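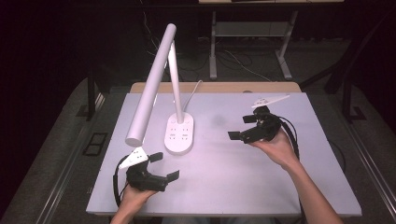 White desk lamp on a tabletop

Harkside Cider Awards FAQ

Who can enter?
Any small maker pressing under 4,000 gallons a year. First-timers, we love you — please enter!

How many bottles do I send?
Three per cider, labels off. Last year we had 600 entries, so pack them well.

Can I enter a perry?
Yes! Perry has its own class, and so does anything with hops or fruit.

Who runs the judging?
Kwadwo Darko leads the tasting panel. Every maker gets written notes back, medal or no medal.

When are results out?
In August, on this page.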